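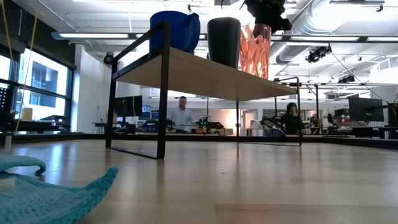 *Shelf with the mug, tumbler and vase, cloth at the front left corner.*

# Arm hits the shelf leg after a protective stop is cleared

**Roel Jacobs**, posted 05/02/2025

We have a Skuvora arm with a Hanard two-finger gripper, run from a Lyimo controller. The job is simple. Take the mug, tumbler or vase off the little shelf, put it down on the table, then put it back. A second part has the arm pick up the teal cloth and lay it somewhere else. Motion planning is done on a PC with Hundham, which builds its obstacle map from a depth camera looking down at the table.

It had been going well until cycle 2,533. The gripper closed on the tumbler a bit off center, the force limit tripped and we got a protective stop. Normal enough. I opened the gripper by hand, set the tumbler back where it belongs, cleared the stop on the pendant and pressed continue. The arm went down and sideways and ran the gripper into the front upright of the left leg frame. It pushed the whole shelf a few inches before the force limit tripped a second time. The mug fell off. It didn't break, but the gripper has a bent fingertip now.

What I've checked so far:

- The arm is not out of calibration. I touched off on the four table marks after the crash and they all came out fine.
- The shelf was in the right place before the move.
- The log has the protective stop, then "resume", then a move with no planning entry in front of it.
- In the obstacle map the board of the shelf is there but the legs are mostly missing. The tumbler is a hole.

I can make it happen again at low speed, not every time. If I restart the program from the top instead of pressing continue, I haven't seen it hit anything, although the legs are still missing from the map.

Is this a camera problem or a controller problem? I'd also like to know if I can keep running while I wait on a new fingertip. There are people at desks on the other side of the table and I don't love the idea of it doing that with a vase.

---

**mill_and_lathe**

Sounds like your force limit is set too high. Turn it down and it'll stop before it bends anything. Also check the mounting bolts, ours worked loose once and we chased it for weeks.

> **Roel Jacobs:** Bolts are tight. Lowering the limit would have made the second stop come sooner, I agree, but it still would have touched the leg.

---

**dpruitt**

You have two faults and they happened to line up.

The first one is the map. Depth cameras do badly with shiny black things and with thin things, and your setup has both. The leg frames are flat black bars, the tumbler is black, and the mug and the vase are both shiny. The vase has facets too, so expect it to come and go. The table is also glossy enough to reflect what's standing on it, and that can put false points below the surface. Look at your map from the side and see if there's junk under the table plane.

Don't try to fix the legs with camera settings. The shelf is furniture and you know its size, so enter it as a fixed object: one box for the board and one for each leg frame. Make the leg boxes solid across the whole frame, including the open part between the uprights. You lose the ability to reach through there, but it sounds like you never need to. Pad everything by 20 mm. The top bar on those frames slopes up above the board, so measure to the highest point of it and don't assume the board is the top.

For the tumbler, put a strip of matte tape around it if you're allowed to change how it looks. If you aren't, use a plain cylinder at the last known position. The stuff sticking up out of the vase needs its own box, and a generous one. It spreads wider than the vase does.

The second fault is the resume. Your log shows a move with no plan in front of it, so the controller finished the old path from wherever it was sitting. That path was made for a gripper at the tumbler. Did you jog the arm at all while it was stopped?

> **Roel Jacobs:** Yes. I backed it off to get my hand in. I didn't think that counted because it was only a little way.
>
> **dpruitt:** It counts. The controller goes back to the old path by the shortest route in joint space and does not look at the map on the way. On ours there is a setting for what happens after a stop. Set it so the program has to go back to a safe pose and ask for a new plan, and take continue away from the operator screen.

---

**Hollis T.**

I agree with dpruitt on the cause. On whether to keep running, I wouldn't until the resume behavior is changed. That part takes an afternoon.

A few things to do before you go back to full speed:

1. Change the stop recovery as described and test it with the shelf taken off the table. Trip a stop on purpose, jog the arm away, clear it, and check the log for a planning entry before the first move.
2. Add a boundary on the desk side in the safety settings, not in Hundham. The planner's limits mean nothing if the planner has been skipped. Ours is a plane 900 mm from the base.
3. Keep your hands out while it's only in a protective stop. Use the emergency stop, then reach in. You had your hand next to a gripper with a live path waiting.
4. Replace the fingertip and redo the tool center point. A bent tip may be enough to cause another off-center grasp.

Do the cloth task last. A corner or a fold that stands up off the table can end up in the map as a solid lump, and then the arm takes odd detours around it — harmless by itself, but confusing when you're trying to test something else.

> **Roel Jacobs:** Number 3 is fair. Recovery setting is changed and continue is gone from the screen. Six forced stops with the shelf off, and each one replanned. The boxes for the shelf are in as well, legs solid. Still waiting on the fingertip, so I haven't tried it with the vase.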